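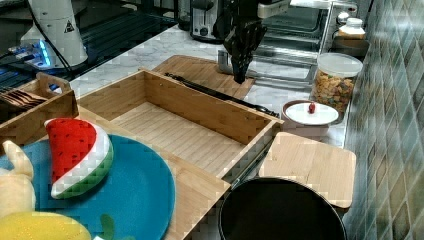 Morfudd Cadwaladr asked, on reading the draft vocabulary, whether a box made of bamboo should be filed with the cutting boards or with the storage containers, and requested that the answer be written down before any further labels were merged. The answer adopted in this release is that use decides the category and material is recorded separately. A bamboo box is a container. A bamboo board is a preparation surface. Both carry the material value "bamboo."

KERNHAM COUNTERTOP OBJECTS: README

Summary

Kernham Countertop Objects is a reference vocabulary and label set for items commonly kept on or near a kitchen counter. It is maintained by the Kernham household objects office and is intended for cataloging, inventory work and the study of how people arrange small kitchens. This document describes release 2, which replaces the December release in full.

Contents

The release contains 900 object entries and roughly 3,000 label lines. Each entry has a preferred name, permitted alternate names, a category, a material and a free text note. Files are supplied as tab-separated text in UTF-8. The folder "entries" holds the vocabulary, and "labels" holds the label lines in the order in which they were entered. The folder "retired" holds names that should no longer be used.

Categories

Preparation surfaces: cutting boards, pastry boards, work mats.
Containers: boxes, caddies, canisters, jars, lidded food storage.
Tableware: plates, bowls, cups.
Utensils: knives, forks, spoons, turners.
Small appliances: toasters, toaster ovens, kettles.
Textiles: towels, cloths, pot holders.
Food and packaged goods: dry goods, tea, cereal, spices.
Play food: plush and other toy items in the shape of food.
Fixed surfaces: countertops, backsplashes, panels, trim.

The category "Trays" was dropped from the list. It had been inherited from the Zamodum word list, where it covered anything flat with a raised edge, and label writers disagreed about it more than about any other term. Trays are now entered under Containers with the note "raised edge." Where only part of an item can be identified, the label should name the part and leave the category blank.

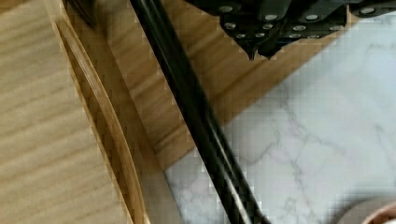

Curved wooden rim beside a flat, light wood surface. Labeled by part.

Materials

Permitted material values are wood, bamboo, stone, glass, metal, ceramic, plastic, textile, paper and unknown. "Bamboo" is to be used only where the label writer is confident of it; otherwise "wood" is correct. "Stainless steel" is accepted as an alternate for metal in the note field only. Color is not a controlled field. Label writers should use common color words and avoid trade names for paint or glaze.

Play food and real food 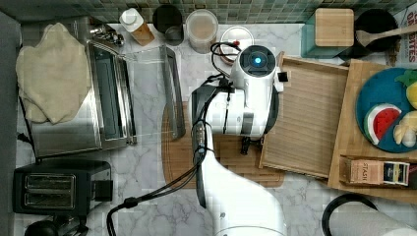
Food entries are divided by whether the item is intended to be eaten, and the division takes precedence over shape, color and location. Release 1 placed toy fruit under Food, with the result that a search for fruit returned plush items and groceries together. In release 2 a watermelon slice on a teal plate is entered as play food when it is a toy, while the box of Stash tea near it remains under Food and packaged goods. The plate is Tableware in either case. Packaged goods are entered by product type, with any brand name placed in the note.

Labeling procedure

Labels were written at the Harries annex by paid staff using the Prasodari entry form. Each label line was read by a second person before release. A check sample of 100 lines was then drawn from Containers and a further 100 from Fixed surfaces, these being the two categories with the most open queries. Disagreements in the samples were settled by reference to the category rules given earlier, and the wording of three rules was changed as a result.

Fixed surfaces

Countertops and backsplashes are entered separately even when the stone is the same. Wood panels, trim strips and ledges take one line each if a clear edge divides them. Veining in marble may be mentioned in the note but does not form part of the name. Rods, rails and similar hardware are entered as "rod, metal" until their use is established. 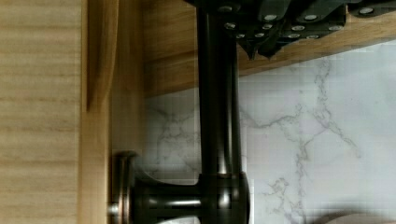 Wood panel and trim, white marble with gray veins, dark metal rod.

Known limitations

The vocabulary is weighted toward American kitchens and American English names. Textiles are thinly covered. Quantities are not recorded anywhere in the release, and a stack of plates receives the same label as a single plate. The entries for lids are under revision: a lid apart from its vessel is currently listed under Containers, and users should expect that to change.

Corrections

Corrections should give the entry name, the proposed change and the rule relied upon. Proposals for new categories are reviewed once per release. Requests to restore a retired name should state where the name is in current use.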